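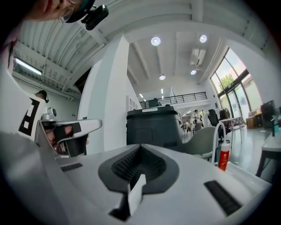

Module 6 – Faults in hand-held gripper recording
Course notes, Robot Learning Practice
Instructor: Aarti Mittal. Lab sessions: Živko Leka

6.1 Scope

Module 5 covered the mechanical side of the hand-held gripper. This module deals with one fault in detail: loss of time alignment between the gripper camera and the head-mounted camera. The case is the Testley set, recorded in September. Read it together with the lab sheet for session 6.

6.2 The case

The Testley set contains 1,127 episodes. Each episode is one pick or one place, recorded with a hand-held gripper and a head-mounted camera. The two streams are stored separately and joined afterward by the Zaver import script.

A policy was trained on the full set and run on the arm. It closed the jaw too early. In most trials the jaw was shut before it reached the object, and in several it struck the object from above with the pads together. The operator, Detlef Kramer, stopped the arm each time with the hold-to-run switch. One jaw pad was torn and had to be replaced.

The first explanation was a worn jaw. The pads were measured and found within limits. The second was a wrong jaw width calibration. The calibration was repeated and the early closing remained.

6.3 Cause

Nermina Nedeljković compared the raw streams with the joined files. In 409 episodes the jaw width signal ran ahead of the head camera video. The offset was constant within an episode and differed between episodes. The largest was 510 milliseconds.

The import script took the start time of each stream from the file header. The head camera wrote its header when the file was opened. The gripper wrote its header when the first sample arrived. If the head camera was slow to deliver its first image, the script placed that image too early or too late depending on which buffer setting was active. The setting had been changed on one of the recording laptops and left that way.

The script did check stream length. Both streams were cut to the same length before the check was made, so the check could never fail. Students should note the order of operations here. It will come up again in Module 8.

6.4 Detection

Three methods were tried on the affected episodes.

Clap test. The jaw is closed twice, fast, in view of the head camera before the task begins. The closing is then found in both streams and the difference is read off. Simple, but it needs the operator to remember it.

Motion correlation. The speed of the gripper is computed from each stream and the two curves are shifted until they match. Works without operator action. Fails on episodes with little motion.

Sample time comparison. Every sample carries its own time, and headers are ignored. This is the method now in use – it requires that all clocks be set from one source at the start of the session.

6.5 Safety points

A misaligned data set gives no warning when the arm is switched on. The first run of any newly trained policy is therefore treated as a fault condition:

Speed limit at the lowest setting.
Grip force limit on.
One person at the hold-to-run switch, with no other task.
No hands inside the marked area, including to reset the object, until the arm is in hold.

Gorazd Obradović keeps the log of first runs. Enter the data set name, the import script version and the reason for every stop.

6.6 Before session 6

Read sections 2 and 3 of the Mladenović handout on clocks. Bring one joined episode from your own group and its raw streams. Be ready to state the offset in milliseconds, with its sign, and the method used to obtain it.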